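Journals > Household > Small Defeats

July, evening

Four hours on the wardrobe, and I now own the same clothes in a different order.

It began with the drawer. The top one had stopped shutting in the spring, and I had been dealing with it by not opening it, a system that worked until I ran out of socks. So after breakfast I pulled the whole thing out, upended it on the carpet and sat down in the middle like a woman at the scene of her own burglary. Two swimming costumes, one of them from before the hip. A single glove. The instruction leaflet for the chest of drawers itself, a Jornen, which says in four languages that the drawers must not be overfilled.

I had been reading up. There is a folding method, and there are people who have opinions about it, and I'd spent most of last night in bed with my glasses on getting through theirs. You lay the thing flat, you bring the sides in, you fold it up from the bottom until it's a little parcel, and then you stand the parcel on its edge in the drawer so that you can see all your T-shirts at once, like files. I have never wanted to see all my T-shirts at once. But I had told Tatiana I would try it, and she has a memory for that sort of thing.

The bed was the only surface big enough. I made it first, with the pink striped duvet cover, and then began putting stripes on top of stripes, and after a while my eyes went funny and I had to go and look at the fence.

The trouble is that flat isn't a state a T-shirt wants to be in. You smooth the bottom and the top rucks up. You deal with the neck and a sleeve goes under. The grey-green one with the yellow, orange and blue stripes took me longer than any of the others, and it's the one I like best, so it got the most patience and repaid it with the least.

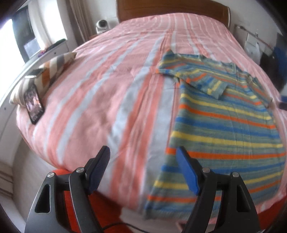
Tatiana's view, when I rang her, was that I was being far too gentle and ought to take it by the shoulders and give it one good crack, like a rug. She also said that a T-shirt with creases across the chest was a T-shirt that had been put away in a heap, and she'd seen my heaps. I said the heaps had been perfectly happy. She said, "Face down, Mum, always face down, then the sleeves go in and you're nearly finished." I had been doing them face up since half past ten.

So I did them again face down. It is better. I haven't told her.

By lunch I had 50 parcels, if you count the vests, and I did count the vests. They stood up beautifully on the bed. They stood up less beautifully in the drawer, where the whole back row lay down the moment I pushed it in, and I could hear them going. I wedged the end with a shoebox lid. Tatiana's method doesn't mention a lid, but then she has the deep drawers from Plerkum, with the little dividers, and I'm not paying for dividers at my age. 65 is old enough to lean things against other things.

The going-away pile is in a bag by the front door. It has the swimming costume (the older one), three blouses, the cardigan with the toggles and a pair of trousers I bought for a funeral and resented all through the service. I took the cardigan back out at about three. I put it in again at four. It's out at the moment.

Miloslav from downstairs came up to return the colander and asked if I was moving. I told him I was tidying, and he looked at the floor for a bit and said it was good to have a project. Then he stayed for tea and folded a pillowcase, badly, into a triangle. I've left it as it was. It doesn't fit anywhere.

Tomorrow the second drawer, which is jumpers and something that rattles.

Filed under: Laundry & Linens, Mostly Indoors
12 shares

4 comments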